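December 2019
By our technology desk

Teaching a robot to handle laundry, one shirt at a time

41 shares | 12 comments

A robot that can deal with a crumpled shirt is still a rare thing, and a small team in Pisetthorpe is having a wonderful time trying to build one. The Lasudora project has released its first batch of hand-taught laundry tasks, 2,522 demonstrations in all, and every one of them began with a person picking up a piece of cloth and showing how it's done.

The idea is lovely in its directness. You take a pair of grippers that fit in the hand, with fingers like the ones on a robot arm, and you do the chore with those. You pinch a corner, lift it, find the other corner, pull the cloth straight and lay it down. The tools keep track of where they were and when they closed, cameras record what was in view, and later on a robot called Inga has a go at copying the lot.

Lasudora has been at it since October. Before that the team drove Inga by remote control, with an operator in a chair working two handles and watching a screen. It worked, after a fashion. Getting a pillowcase flat could take longer than washing it, and operators complained that they couldn't feel when the fabric was about to slip. They managed 679 usable demonstrations that way and still speak of them with affection (and a bit of a groan).

With the grippers in your own hands, things move much faster. The original target for this first batch was 2,000 demonstrations, and it was passed with time to spare.

"You forget you're wearing out a robot's homework book," one of the demonstrators told us. "You just start caring very much about corners."

Corners come up a lot when you talk to this team! A box or a cup has one shape, and a robot that has learned to pick it up on Monday can usually find it again. Cloth is another matter altogether. A shirt dropped on a bed a hundred times lands a hundred different ways, with its sleeves underneath or its hem rolled under, and the machine has to work out which bit of the heap is worth grabbing. People do this without thinking, so it is very hard to write down as a set of rules. Showing is easier than telling.

New demonstrators get a short practice run, usually on a tea towel, and then move on to bigger things. They are asked to slow down a little from their normal pace and to keep the gripper fingers where a camera can see them. They are also asked not to give up on a bad grab. If a corner slips, they go back for it, and the fumble stays in the recording. The team is keen on these. A robot that has only ever seen perfect folding has no idea what to do when a sock falls off the pile, and fixing a small mistake turns out to be one of the most useful things it can be shown.

There is a lot of arguing about pace, too. Some demonstrators whip through a task like they're late for the bus, and Inga's attempts at copying them tend to be jerky. Others are so careful that the robot learns to pause in odd places, hovering over a pillowcase as if it had forgotten the word for it. The current advice is to work as you would if a child were learning beside you, which everyone seems to understand straight away.

Most of the work is done on ordinary beds in ordinary rooms, with all the usual stuff left around. Lasudora's earlier demonstrations were recorded on a clean grey bench under even light, and Inga became very good at clean grey benches. Put the same robot beside a bed with a wrinkled sheet on it and it would reach for the wrong fold, or for nothing at all. Since the move to lived-in rooms the team has stopped tidying up first, a rule that has proved extremely popular.

So what can Inga do so far? On its best days it can take hold of a cloth by two corners and spread it out, and it can make a fair first fold. In the latest round it was given 100 fresh tries with cloths it had not met before. The team isn't publishing a score until a second group has repeated the test, though the mood in the workshop was very cheerful. Shirts with buttons are still beyond it. Fitted sheets have not been tried, and a demonstrator pointed out that plenty of humans haven't cracked those either.

We had a turn with the grippers ourselves. They feel clumsy for the first few minutes — like eating with salad tongs — and then your hands settle down and you start planning two moves ahead. Letting go of one corner at the right time is the hard part. It's absorbing work, and we stayed well past our welcome. 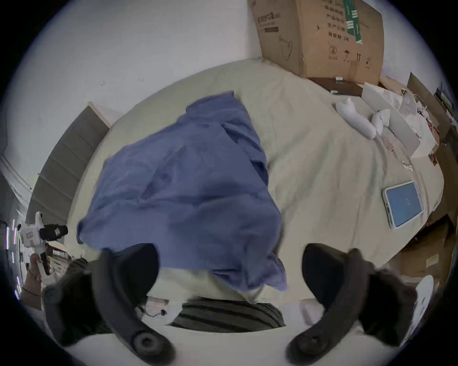
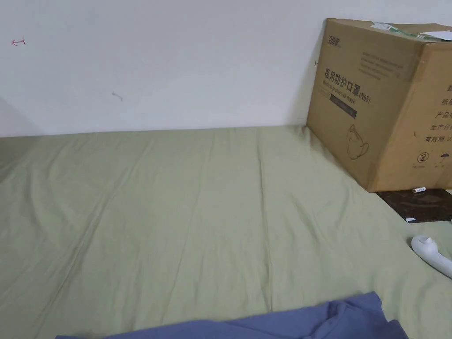
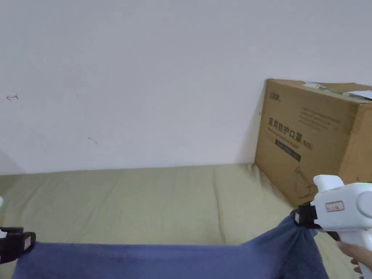 ROBOTS & AUTOMATION

Pulling a cloth taut between two grippers, as with the blue one in the last picture, is among the skills Lasudora wants Inga to get right before anything fancier. Once both ends are held and the middle is fairly smooth, a fold becomes a much simpler job.

A second site opens in Pristville next year, with bigger rooms and a wider mix of fabrics. The team there plans to start with bath towels and work up to knitwear, which stretches as you lift it and is expected to cause all sorts of trouble. The remote control rig is moving to Pristville as well. It still has its uses, mainly for stepping in when Inga gets stuck halfway through a task, so that the robot's own body can be guided out of the muddle and the rescue saved as one more lesson.

Demonstrators are wanted at both sites. No background in robotics is needed, and left-handers are especially welcome, as the present collection leans heavily to the right.

12 comments | Share this story

Get our weekly technology newsletter. You can unsubscribe at any time.

We use cookies to improve your visit. By continuing to browse you agree to our cookie policy. Accept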